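Bathroom Drawer Tips from an Automation Open Day

Posted 22 Nov 2018

Gilora held its open day at the Provilby house, with a robot arm set to work on ordinary household storage. The kitchen session was full, so these notes come from the bathroom. The exercise was drawer sorting under a double vanity. The operators follow a written procedure, and most of it transfers to a person with two hands.

Before you start

Pull the drawer to its full stop. A drawer left at two-thirds hides the back row, and the back row is where duplicates collect. The Gilora sheet allows 64 seconds per drawer for a first look with nothing removed. Use a kitchen timer.
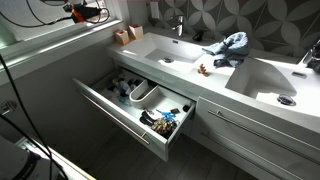
Next, sort by length. Anything longer than your hand goes front to back, never across. Short items go in the front compartments. Caps face up on all bottles - a leaking cap on its side will ruin a liner in one night.

Working around the drain

Vanity drawers lose their middle to plumbing. Measure the trap at its widest point and add 6 mm on each side. Stöcker sells a cut-to-fit insert, but check the inside depth first. My own drawer is 238 mm deep at the center and the standard size did not fit.
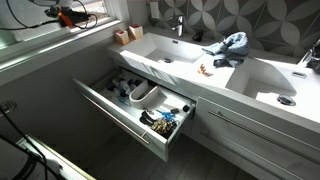
Grouping matters more than the number of compartments. The Gemenon handout, given out at the door, says to keep grooming tools apart from anything that can spill. A U-shaped organizer makes that split easy, with bottles and tubes at the back left and scissors and hair accessories at the front right. Wipe the insert when you wipe the basin. Leave one compartment empty for whatever arrives next week.

Handles and runners

Long bar handles should be pulled at the center. Pulling from one end racks the runners, and the drawer starts to bind. The arm's operators rate a runner for 600 cycles between cleanings. At home, once a year in April is enough. Vacuum the track, wipe it with a dry cloth, and skip the oil - it holds hair and dust.

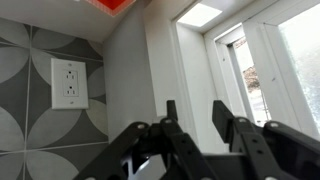 Checklist

Drawer fully open
Long items front to back
Caps up
Clearance at the trap
Runners clean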